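Katalin Fülöp
Long one from me this evening, so put the kettle on. Several of you asked after my grumpy post on Monday what on earth had gone wrong with the arm at Planesen, and I think I owe you the whole story.

Katalin Fülöp
Short version: it let go of things. Little white gears, to be precise. It would pick one up beautifully, swing it across towards the tray, and somewhere on the way the gear would drop out and go bouncing off the bench. I have spent more time on my knees with a torch this month than I did when my children had Lego.

Katalin Fülöp
We'd done 259 picks overnight with the lid guard on and lost six. You may think six is not so bad (my mother did, bless her). But the gears go into a hand pump, and a missing gear means a pump that goes down the line with nothing inside turning. So everything stopped and the next shift got sent for an early breakfast.

Katalin Fülöp
My first idea was the gripping force. It was set at 70 per cent, which felt a bit mean, so up it went. Worse! The teeth were slipping round against the fingers and the gear was popping out like a pip from a wet orange. Down again, with apologies to everybody.

Katalin Fülöp
Then Zsolt Barta and I had a lovely long argument about the camera. He was sure the arm was finding the gear a hair off centre. We checked the calibration twice, and had lunch, and checked it again, and it was fine. I should say he took this very well and bought the buns.

Katalin Fülöp
What got us there in the end was going slowly. We put the arm in its crawl mode, set one gear down on the bench with the fingers wide open, and watched every single approach from start to finish, over and over, until my tea had a skin on it.

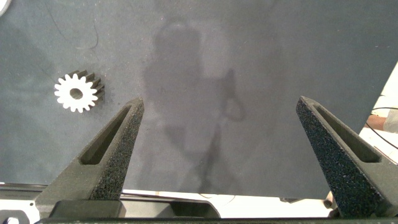 Itziar Palacios
Had the same on our Drineck cell in May. Have you looked at whether both fingers reach the part together? Ours had one arriving early and shoving it sideways before the other got there.

Katalin Fülöp
Itziar, you clever thing, that is exactly it. One finger was getting there first, by around 2 millimetres, and giving the gear a nudge. Most of the time it settled back and all was well. Now and then it was caught by a tooth and a prayer, and off it went as soon as the arm sped up.

Katalin Fülöp
The cause was a loose screw on the finger mount. I know, I know. It had been nipped up by hand after the last clean and never done properly with the torque driver, and I'm afraid the initials on the sheet are mine.

Katalin Fülöp
It's tight now, both mounts have a paint mark across the screw head so you can see at a glance if it has crept, and there's a new line on the cleaning sheet. The lid guard stays on for night runs as well, as I don't want a gear landing under somebody's boot.

Katalin Fülöp
Tonight's run has just started. If you hear a small clatter from the direction of Flerninham, please don't tell me until I've finished my toast.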